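Teaching the planner to wait: Boglárka Oláh on Gristness

Boglárka Oláh has spent the summer on Gristness, the planning layer her team at Pirkititz runs in simulation before any arm gets near a real door. Her rule is simple. "The planner proposes a grasp, and the controller is allowed to refuse it," she says. Most refusals come on the approach to a knob, where a small pose error puts one finger in the wrong place. 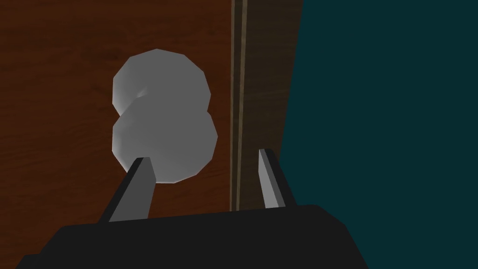
Two estimates, one target

Gristness keeps two pose estimates for each target, one from the wrist view and one from the scene model. When they disagree, the arm holds still and asks again. After three tries it backs off and replans. "People want it to be clever there," Oláh says. "I want it to log and stop."

Her colleague Miklós Kocsis wrote the replay tool, Nalby, which steps through a run and shows each plan beside the view from the wrist.

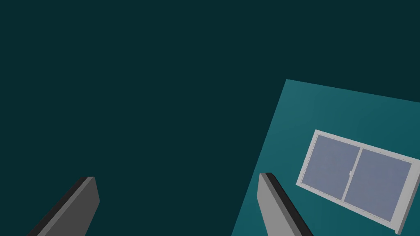

Why not train one policy from start to finish?
Oláh says she may do that later. For now she wants to know which module failed, and separate modules tell her.

Kocsis is rewriting the grasp check, due in August. It tests finger clearance before the close command goes out.

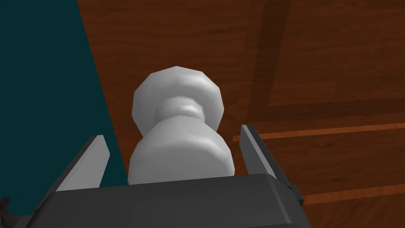 Open fingers on either side of a knob in the simulator.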